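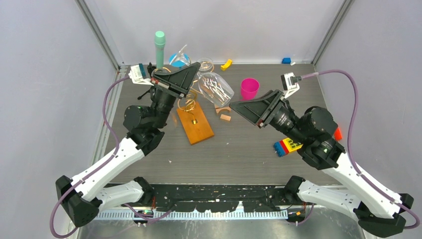 Gimex Saddle Pad with Vustix Gel Inserts: Review After One Season

December 5, 2023

I have owned enough saddle pads to fill a closet, and most of them promised to fix something. This one promises to fix slipping, heat, pressure points and the need to own any other pad. The Gimex is a western performance pad with a wool-blend underside, a canvas top and two zippered pockets, one on each side of the spine, that take removable Vustix gel inserts. Mine came with both inserts in the box. Some dealers sell them separately, so read the listing twice.

I bought it in April, at full price, for a ten-year-old gelding with high withers and not much padding behind them. He does ranch work most of the week and the occasional weekend campdraft or ranch sorting when I can get away. My saddle is a roping saddle that fits him well with a plain felt pad. I mention that up front because a lot of the glowing reviews I read before ordering were from people whose saddle didn't fit, and who were plainly asking the pad to do the saddler's job.

First impressions

It's heavy. With the inserts in, it weighs more than my old felt, and when you swing it up onto a tall horse you notice. The stitching was even everywhere except along the near-side wear leather, where one line wandered off and came back. The contour over the withers is cut higher than most, and that part I liked right away.

There was also a smell, something like a new tire. It hung on through three weeks of airing over a rail. My horse didn't care. My tack room did.

Does it stay put?

Mostly. The advertising makes a big noise about the "grip weave" underside, and I went in expecting nothing. On a clean, dry back with a properly tightened cinch the pad stayed where I set it through long trots and plenty of hard stops. On a shedding horse in spring it crept backward like any other pad. After a full day gathering in hilly country I found it had slid far enough that the wither cut was no longer doing anything useful.

With a cow in front of you it's better than I expected. Fast turns didn't roll it. I can't give the pad all the credit there, as the saddle fits and I ride with a breast collar.

The gel inserts

I am least convinced by these. The idea is that the gel spreads your weight along the bars of the saddle. The claim on the tag is that it does this "by up to 44%," and nowhere could I find out 44% of what, measured on what kind of horse, under how much rider. I'd want to see the test before I repeated the number to a friend.

What I can report is what his back looked like. Sweat marks were even with the inserts in. They were also even with the inserts out. They had been even under the felt. He has never had a sore back under this saddle, so there was no problem for the gel to solve, and I suspect a good many buyers are in the same spot.

The inserts do add bulk, and on my horse they made the tree sit a touch tight across the shoulders. I pulled them in June and haven't put them back. If your saddle is slightly wide they might earn their keep. If it already fits, you'd be putting on thick socks in boots that were the right size.

Heat and drying

"Cooling channels" are two shallow grooves running front to back. On a hot afternoon he came in as wet under this pad as he does under anything. I have a cheap infrared thermometer and thought about taking readings, then decided that pointing it at one horse on different days would prove nothing at all.

Drying is a fair complaint. Without inserts it was ready again by the next morning if I stood it on edge. With inserts in, the pockets held damp, and once I opened one up to find a mildew spot the size of a quarter. The instructions say to remove the gel after every ride. They say it on page 18 of the booklet. 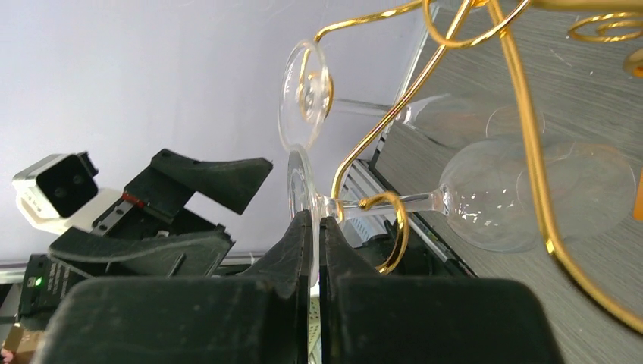
Cleaning

Brush it, hose it, don't machine wash it. The hair comes out of the underside with a stiff brush and some patience. I tried the Skindasano tack rinse that the dealer pushes alongside it and could see no difference between that and a bucket of plain water — except that the water didn't leave a film. Save your money.

The canvas top has faded from brown to a sort of weak tea color. It doesn't bother me, but if you show, it may bother you.

How it compares

Before this I used a Quan one-inch felt, which is still going after five seasons and is still what I reach for on a long day. The Quan has no pockets, grooves or tags with percentages on them. It has compressed some under the stirrup bars and the edges have gone fuzzy. It cost a good deal less than half as much.

The Gimex does beat it in two places. The wither clearance is better, and the wear leathers are bigger and set where my fenders rub. Those are honest improvements. I just wish I could buy them without the rest.

Price and warranty

At $563 with inserts, this is priced like a pad that does everything on the tag. The return window is 45 days, but the pad has to come back without hair on it, so in practice you get to look at it. The warranty covers stitching and zippers. It doesn't cover the gel.

One zipper has already started to stick. I emailed a photo and got a polite reply asking for the receipt, then a replacement slider in the mail. No instructions for fitting it, but it did arrive.

Who should consider it

Riders with a high-withered horse who have had trouble finding clearance, and who can find one used or on sale. Get the version without inserts if your dealer stocks it. Anyone hoping to cure a sore back should spend the money on a saddle fitter first and see what's left over.

Rating: three out of five. I'd go three and a half without the gel.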